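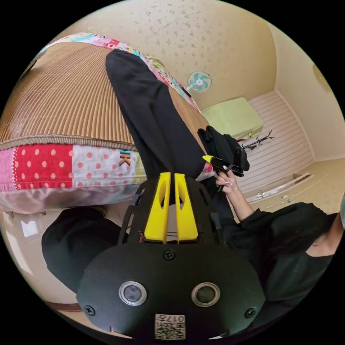 Fold trousers on the bed, wrote Reece Gosling, and you will never go back to doing them against your chest. He was answering a question on our laundry page about dark trousers that come out of the drawer with a second crease next to the first one. Several readers agreed with him, and I do too, with a few additions.

A bed is the largest flat surface in most homes and it is at a fair height for a person sitting beside it. The trouble is that it is soft. If you have a woven mat or a thin bamboo one, lay it over the mattress before you start. The cloth slides on it and you can press a fold with the side of your hand. A clean tablecloth over a piece of stiff card works nearly as well.

Black trousers

Empty the pockets and close the zipper. Hold the trousers by the hems, with the inside and outside seams of each leg together, and let the waist hang. Give them one shake. Lay them down with one leg exactly on top of the other and smooth from the waist to the hem. Fold the hem up to just below the waistband, then fold once more. For a shallow drawer, fold in thirds instead.

Black cloth picks up lint from everything, and a quilt is one of the worst for it. Brush the bed cover first with a damp rubber glove, then brush the trousers once they are folded. Always go in one direction. Wash them inside out in cold water with other dark things and keep towels out of that load.

Sorting before folding

Tip the basket out at the foot of the bed and take the long things first. They cover everything else if you leave them. After that do shirts, then small pieces. Keep white things up by the pillow and dark things at the other end, so fluff from one does not get on the other.

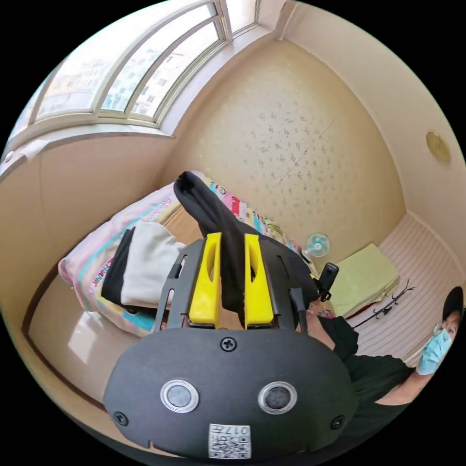 Small dark things such as socks should wait until last. Lay them all out in a row before you match any. Two black socks that look the same in the basket often have different ribbing at the top, and you can only tell when they are flat. Put the toes together, fold in half, and stand them in the drawer. Rolling one cuff over the other stretches the elastic.

White towels and T-shirts can be folded to the same width. Cut a piece of cardboard to the depth of your shelf and fold around it. Slide it out and use it for the next one.

The bed itself

Patchwork covers do not like being sat on while you work. The seams between the patches pull. Turn the quilt back, or sit on a chair and lean in. If there is a satin ruffle around the base, keep shoes and basket corners away from it. A snag in satin should be eased through to the back with a needle and never cut.

Frøydis Öberg asked whether it is all right to leave folded clothes on the bed overnight. Move them to a chair if you have no time to put them away, and leave the stack uncovered if anything still feels cool to the touch. Waistbands and pocket linings dry last. Check those with your fingers before the drawer is closed.

Next on the laundry page: hanging skirts without clip marks.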